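Prundmont snack counter gets a second arm in the budget
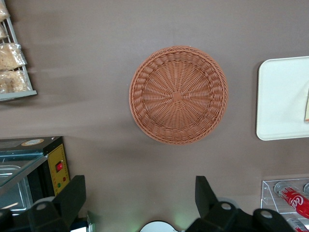 So the numbers are in, and I finally got Isla Sheehan to sit down with me and go over them. The Prundmont counter project is asking for $2,732 next quarter, and most of that goes to spare fingers, a new wrist cable and a proper bench for arm number 2. I expected a much bigger figure! Isla laughed and said the arm itself is coming over from the Gilchrist site, so all we pay is the move and the setup.

What we do have to buy is the boring stuff. Baskets, trays, can holders, bags of snacks — it all gets handled over and over, and Isla wants a full second set so both benches can run the same jobs. She had 39 lines on her shopping list when we started talking and was still adding to it when I left (the last one was tape).

Angus Pryor has asked for quotes from Cusell and Prirnov on the fingers. Cusell is cheaper but wants 12 weeks, and Angus isn't thrilled about that. "I'd pay a bit more to have them in March," he told me. I'd go with Prirnov too, for what it's worth, but I don't sign the checks.

One thing still up in the air is power. The snack warmer needs an outlet of its own, and the second bench doesn't have one yet. Sheila Naylor is getting a price from the electrician, and that money isn't in the total. I'll post the final list once she hears back.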